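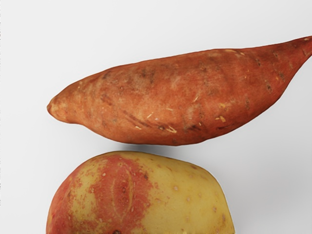 One sweet potato, one ordinary potato.

20 July 2025
By Ayten Yalçınkaya

Woke before the alarm again and lay there listening to the rain on the carport, which I've decided is one of the better sounds a house can make as long as you've brought the washing in. (I had, for once.) The bedroom was freezing. I put on the long grey cardigan over my pyjamas and stood at the kitchen window with my tea until the magpies came down for a look at me.

The choir is what I want to write about, so I'd better get on with it before I wander off. We had the winter concert last night and I'm still humming the alto line of the second Turkish song, the one I could not get right from February onwards and which drove poor Tülin half mad in the car. Well, I got it right! Or near enough that Cengiz looked across at me from the piano and lifted his eyebrows, and from Cengiz that is a bunch of flowers.

The hall was fuller than I've ever seen it. Tülin had put out 95 programs and we ran out, so people were sharing and leaning over each other's shoulders, and it gave the place a friendly feel before we'd sung a note. I spotted the whole row from the library, and the couple from the fruit shop in their good coats, and İlker right at the back by the heater, where he always puts himself, with his scarf still on.

I was so nervous beforehand that I couldn't find my folder while I was holding it. We were squashed in the little side room with the stacked chairs, everyone clearing their throats and sucking those honey lozenges, and someone had opened a window that then wouldn't close, so there was a lovely stream of icy air across the sopranos. Recep went round telling us all to breathe from the belly. He has a very nice way of saying it, I must admit, and by the time he got to me I was laughing, and that did me more good than the breathing.

We opened with the two rounds, and they went along sweetly. The hymn after that was flat in the middle. I could hear it sinking and there was nothing to be done but hang on and hope for the piano to come and fetch us, and it did. Then the lullaby, with Tülin's solo. I have known Tülin for a good part of my life and I have heard her sing in kitchens, in cars, at two weddings and over a sink full of dishes, and I wasn't ready for it at all. She stood with her hands folded and simply sang it, quite plainly, as though there was a baby in the room she didn't want to wake. I had to look hard at the exit sign. When I came in again my first note was more of a croak, but the others covered me.

After the interval everything seemed easier. My feet had warmed up, for one thing. The sea shanty got people stamping – I thought the floorboards might go – and then came my difficult song, and then the last one, where we walk down among the audience. I ended up beside a small girl in a yellow raincoat who sang along at the top of her voice without knowing a single word, and I think she may have been the best of us.

Supper was the usual long table. I ate far too much of the spinach pastry and drank two cups of that terrible urn coffee, and then of course couldn't sleep. Cengiz made a speech, thankfully short. The door money came to a bit over 300 dollars, so the piano can be tuned and there'll be something left towards new music. He's already talking about spring, and about a proper four-part piece that none of us can sing yet. I said yes before he'd finished asking. Mum would have laughed at me, who used to mouth the words at school assembly so I wouldn't be noticed.

Today has been slow and a bit flat, the way it is after something you've looked forward to. Rang my sister and talked for an hour. Washed the black blouse by hand and hung it in the bathroom. Soup for tea, with toast, in front of the fire, and I didn't even get out a proper bowl, just used the big mug.

İlker dropped by near dark with my umbrella, which I'd left under a chair. He wouldn't come in because of his boots, so we chatted on the step with the rain blowing in sideways. He said the lullaby had made him think of his grandmother's house. I told him he ought to tell Tülin that himself, and he went a bit pink and said he might.

No rehearsal now until the new music comes. Must remember to give Recep back his pencil.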